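Hullby adds remote-control teaching to two-arm cell

Wed 16 July. Hullby has opened its two-arm cell to teaching by remote control, with a gripper and a wrist camera on each arm.

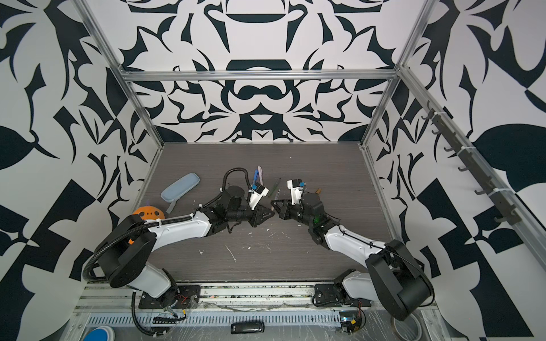 Olga Quintana would have preferred hand guiding for pens, arguing that an operator at a distance feels no contact force and tends to close the gripper too far. Hullby records 100 demonstrations per task and discards any with a dropped item. Operators change over after 5 runs. Hand guiding remains available for single-arm work. Test results from Machala are due in May.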